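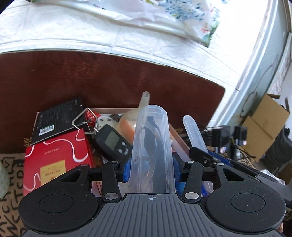 About Drarneck

Hi, I'm Amrit! I run Drarneck, a little mail-order shop for fishing and camping odds and ends, out of the back half of an old feed store in Gommont. If you've ever lost a whole evening looking for one replacement part for a lantern your uncle gave you, you're our kind of customer.

How we got going

I used to work the counter at a big sporting goods place in Gallardo. People kept coming in for small stuff we didn't carry (tent pole ferrules, reel handles, stove gaskets) and I kept sending them home with nothing. So I started buying up closeout boxes and selling out of my garage. The first list I mailed had 312 items on it, typed up at the kitchen table, and half of them were hooks. We're past 3,000 now and I've had to learn what a spreadsheet is.

Erdal Karaca came on board the second summer. He grew up fishing the Drurngate, knows every bend of it, and he's the one who'll answer if you call with a reel question. Fair warning, he will ask what you're catching!

How we do things

Orders in by noon go out the same day. There's no minimum, so if all you need is one split ring, buy one split ring. Returns are good for a full year, and you don't need the packaging. I'd love a note telling me what went wrong, though, because I read them all.

Come say hello

The counter's open mornings from 7 until lunch, and all day in August when the campground fills up. Park around back by the loading dock – the front door sticks something awful. Coffee's on, and the bargain shelf is on your left as you walk in.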